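Notebook, kitchen side
09/05/2022
Entry by V. Rallis, copy to Efthymia

Started with the red table again. It has turned into the place where everything gets put down on the way in, and by the end of last week there was no room to work on it. Plan for the day was to clear it, sort what was there into keep, move and throw out, and then do the counter if there was time. There wasn't much time.

Wiped the top first with plain warm water and a cloth. The red surface with the white streaks hides crumbs very well, so go by hand and not by eye. Second wipe with the Grilura spray, diluted the way the label says. It left a film near one corner. Wiped again with water and it came off. I would not use the spray on this top again. Efthymia had the same trouble with it in December on the shelf boards and I should have read back before opening it.

Sorting rules as we agreed them, written down so we stop arguing:
Food and drink go to the fridge or the counter, never on the shelves.
Anything with a cap gets its cap checked before it is moved.
Boxes that are open get closed or emptied. No half-open boxes put away.
Baskets are for cloths, string, bags and spare lids. Not for bottles.

The last rule is because of the oil. One bottle leaked in a basket over a weekend and the weave never came clean. Koutsoukos sold us the replacement and it is a little deeper than the old one, so it sticks out past the shelf edge. I don't mind it. Efthymia does.

Went through the light wood shelves after that. Took the baskets out one at a time, shook them over the bin, wiped the shelf under each and put them back in the same order. Found the missing measuring spoons in with the string. Also found a Brutico receipt for 180, no item written on it, dated after the last time either of us remembers buying from them. Pinned it by the door. If it was yours, Efthymia, please write on it what it was for.

The cardboard box can stay on the floor beside the fridge for now. I use it for flat packaging on its way out and it fits there without getting kicked. When it is full it goes down to the bins the same day, whoever fills it.

Fridge: didn't empty it. Wiped both doors and the long handles, which get sticky lower down where people grab them with floury hands. The seal on one door looks fine but I want to try the paper strip test on it before we spend money. Grakivgate quoted 1,000 for a service visit with new seals and that is too much for a fridge that may have nothing wrong with it.

Oven and hood: oven handle wiped, inside not touched. The hood filter needs soaking overnight and I have no tub big enough. Borrow one or buy one. The pan that hangs on the wall collects grease because of where it is – either it gets used every week or it comes down.

Back at the table by afternoon with the things that still had no home. The bottle with the green cap, the white one with the pale green label, the blue package and the little white box with the blue printing are the ones I keep moving from one end to the other.

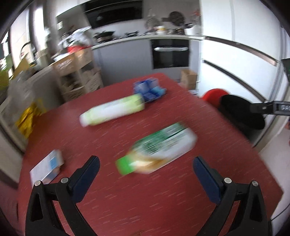 My suggestion is one tray at the back of the table, and whatever doesn't fit on the tray doesn't stay. I tried it with a baking tray and it worked well enough for bottles standing up. Lying down they roll into each other and take up the whole thing. A tray with a higher edge would be better, and it should be something we can lift with one hand when the table is needed for dough.

Chair and stool pushed back out of the walkway while I mopped. Floor took 4 buckets, mostly because of the stretch under the counter, where the mop head doesn't reach and I ended up on my knees with a cloth. The handle of the mop is loose at the thread. Tape is holding it.

Efthymia read the above over coffee and disagrees about the tray. She wants the table bare at the end of each day, full stop, and the small things on the right end of the counter. I said the counter is crowded enough near the stove with the cookware as it is. We left it at a trial of 3 weeks with the tray, and then her way for the same time.

To do
Tray with a higher edge
Tub for the hood filter
Paper strip test on the fridge seal
New mop handle
Ask again about the Brutico receipt
Move the yellow bag from the wall by the window – VR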